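12 shares · 3 comments

The planner at Hastinden had a setting called patience, and Sotiris Deligiannis had turned it down to 3. It was the evening of the Dremell demo. At 46, the planner would consider every path to the bowl, including several by way of the ceiling. At 3 it took the first one it liked and defended it in the logs.

"Path found," it wrote. "Cost acceptable."

"Acceptable to whom?" said Sotiris, who had been talking to log files since August.

Makris, who had written the cost function and then moved to Sudia for the weather, had left one comment in the code: do not touch, it knows. Sotiris touched it. He doubled the penalty for going near anything with ears and ran the simulation again.

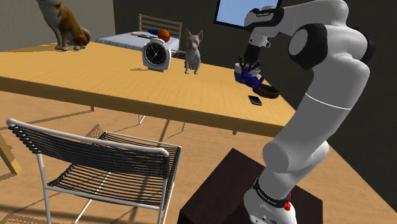
Over 700 lines scrolled by. The planner had replanned, complained about a joint limit, withdrawn the complaint and asked for a new grasp score. Then it stopped at a line he had never seen before and could not find anywhere in the source.

"Waiting for dog," it wrote.

Sotiris looked at the dogs. They were meshes. They had no velocity, no joints and no plans for the evening. He set patience back to 46 – and went to make coffee.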